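# Setting up the PC teardown cell for an open day

Quick notes for whoever runs the October visit at Bendley. Written up fast after a chat with Faustino, so shout if anything is off. You need the arm, one desktop tower, the printed fixture plate and a bit of patience. 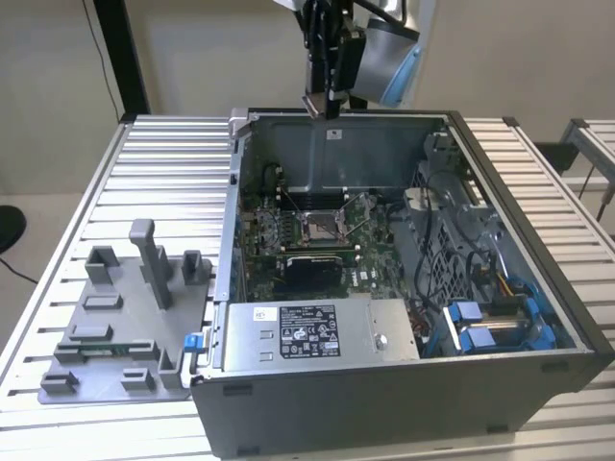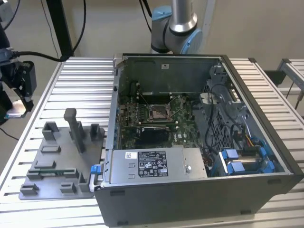
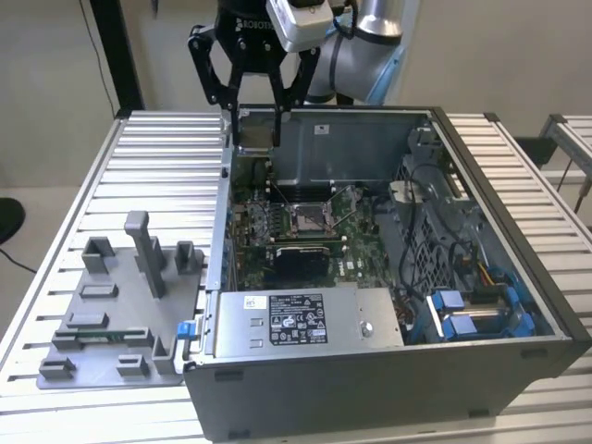
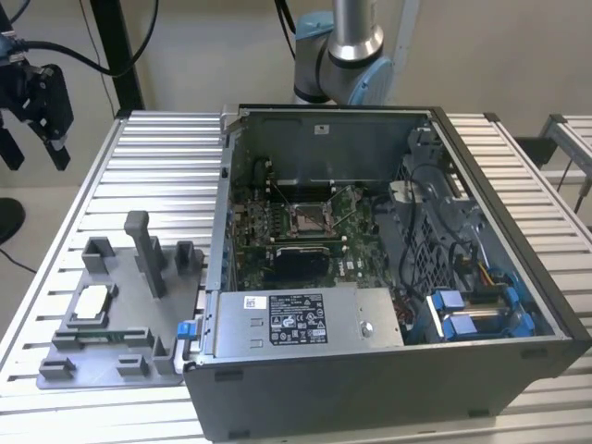 *The teardown cell at Bendley: tower on its side, cover off, fixture plate to the left.*

## Before the doors open

1. Tower on its side, side panel off, power supply nearest the visitors. Blue tab points at the fixture plate.
2. Unplug it from the mains the night before. Check agian in the morning.
3. Fixture plate flat on the slats, left of the case. Tall post upright. Push the plate with a finger — if it slides, redo the clamps.
4. Open the socket lever now. Too fiddly with people watching.
5. Loop the drive cables back over the cage. Anything sticking up will catch a finger of the gripper.
6. Arm to home, speed down to 11 per cent. Imani Kowalczyk has the pendant key.

## Running it

Groups of 4, no more. The talk is short:

- what the tower is and where old ones go (Kevholm takes the metal, Maldonado takes the boards)
- what the plate is for — small parts go in the holders so the arm always finds them in the same place
- then start the program

First move goes in over the back edge of the case. Stop it there. Let people look at the gap under the fingertips, then carry on. Most questions come at this point. Keep a hand near the stop button the whole time, even when somebody is asking you something.

Full run takes up to 300 seconds. If it's dragging, skip to the memory step, kids like that one best.

## If it goes wrong

- Missed pick: pause, back to home, start that step again. Don't nudge the part by hand with the arm live.
- Plate has moved: stop. Re-teach the post first, then the holders.
- Cable snagged: stop button, then free it. Never pull against the arm.

## After

Small parts in the tray, screws in the tub, arm parked, key back to Imani. Gornbridge want the tower back with its side panel, so dont lose it. Faustino Pacheco has the spare fixture files if a holder snaps — print at 100 per cent scale, the last lot came out too tight.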